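Vitória Morais
Planning the budget for our second robot arm this week. I will write the thread as I go, maybe it helps another small team.

1/
Start with the small money. The quote from Nevberg for the arm is clear, but it says nothing about tape, film, cable sleeves and spare bolts. I made a separate line for these: 459 per quarter. My manager at Evcombe asked if it is a mistake. It is not a mistake.

2/
Look at your own arm before you write the line for covers. Ribbed sleeve, black tape in several layers, plastic film over part of it. A proper fitted cover from Belkadi costs more on paper, so I asked for both prices, with the hours of labor included.

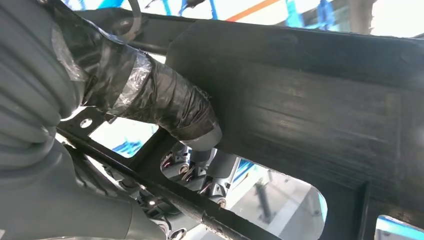 3/ Offers
We have two offers on the table. Greltcombe wants 3,591 for the yearly service, travel included. Nevberg is cheaper but travel is extra, and they don't come on Saturday. For us this matters, we do the bigger changes on Saturday when the line is quiet.

4/
Ask every supplier the same seven questions and put the answers in one sheet. I did it by phone the first time and lost half of the answers — please don't repeat this.

5/ Floor
Before you pay for fixed stands or floor plates, buy yellow tape. You can move a tape rectangle in a minute, and a drilled hole stays.

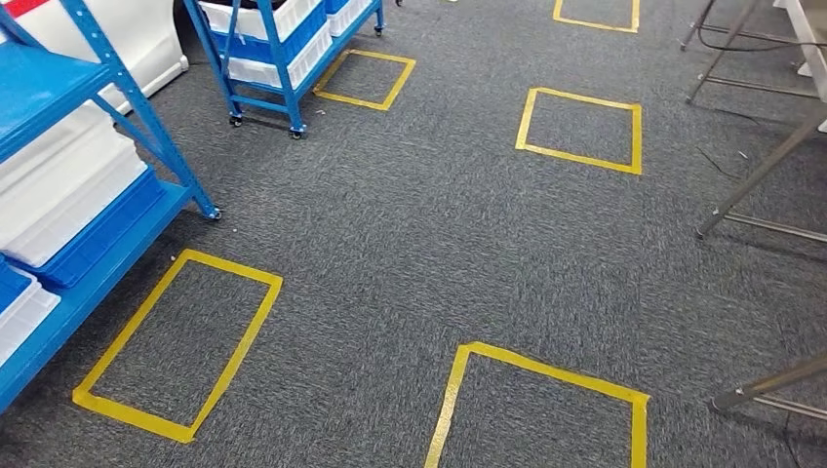
6/
My rule for the floor budget is to release it in two parts. First part is tape and carts with casters, second part is everything that needs a drill. With the yellow rectangles on the carpet and the blue cart near one of them, I can discuss with the supplier where each thing should stand, and change my mind for free. The second part I want to sign in May.

7/
Somebody asked me about carpet. If your floor is carpet too, ask the supplier in writing what their stand needs under it. Belkadi answered the same afternoon, Greltcombe still did not.

8/
Next I will post the sheet with the seven questions, without the prices. If you have a better way to budget for covers, write me, I am still not happy with this line.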